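Speaker notes: student project session, Massawe
Slot is 20 minutes with questions. Slides 1 to 9. Start at 4:15.

Slide 1. Title
Say the project name once, Cilirari, and move on. Student project, one semester, run out of the Ikgate lab. Everything shown was done with handheld grippers. The arm comes in at slide 7.

Slide 2. The task
Pick up a clothes hanger, re-orient it, put it down flat. Sounds easy. A hanger is thin, open in the middle, and has a hook that catches on things. Most of our early grasps were on the long bar because that is where a person would go first. On the bar the hanger rotates in the jaws unless the grasp is close to the balance point.
Pause for the diagram of the three grasp sites: hook neck, bar, corner.

Slide 3. Why two hands
One gripper can lift the hanger. One gripper cannot easily change which way the hook faces. With two, one hand holds near the neck and the other takes the far corner. Mention that handover timing was the largest source of discarded takes.

Slide 4. Work surface
Go slowly, this slide gets the most questions. White board on the table, box on the board, hanger on the box. The raised start height gives the jaws clearance under the bar. Starting flat on the board was tried first and dropped.

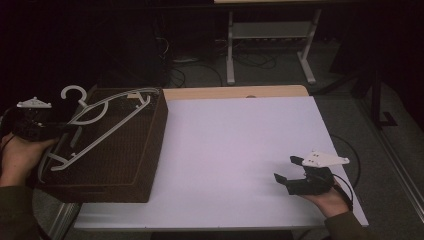
Slide 4: hanger across the box, one gripper near the hook, the other open over the board.

Point at the overhang on the left. The start pose was varied between takes: angle across the box, side the hook is on, amount of overhang. Flag that the room lighting is low here. We come back to light level on slide 8.

Slide 5. Collection numbers
324 takes recorded, 12 students. Target for the first block was 200, reached in February. Around 50 were thrown out on review, mostly for dropped hangers or a jaw leaving view at the wrong moment. Do not read the table out. Let them look at it.

Slide 6. Labeling
Each take is cut into approach, grasp, lift, turn, place. Two students label the same take independently. Where the cuts disagree, a third looks at it. The turn phase had the worst agreement. The definition was changed halfway through and the older takes were relabeled.

Slide 7. Transfer to the arms
Play the clip muted. First run: right arm closes too early on the corner. Second run: correct grasp, late release. State plainly that this is the Clilmont policy with no tuning on our side. If the clip fails to load, skip to the still on the backup slide.

Slide 8. Problems
Dark objects under dim light. Cable drag on the wrist during long reaches. Jaw opening drifts over a session, so calibrate at the start and again at the break. White hanger on white board is hard for the segmentation step once the hanger leaves the box. A gray board is on order.

Slide 9. Next
Second hanger type, with a wider shoulder. Then a shirt on the hanger, if the schedule allows it.

Likely questions
Why a hanger and not a cup: cups were last year's project.
Is the data available: yes, after review, ask at the Ikgate table.
How long is one take: depends on the student, see backup slide 2.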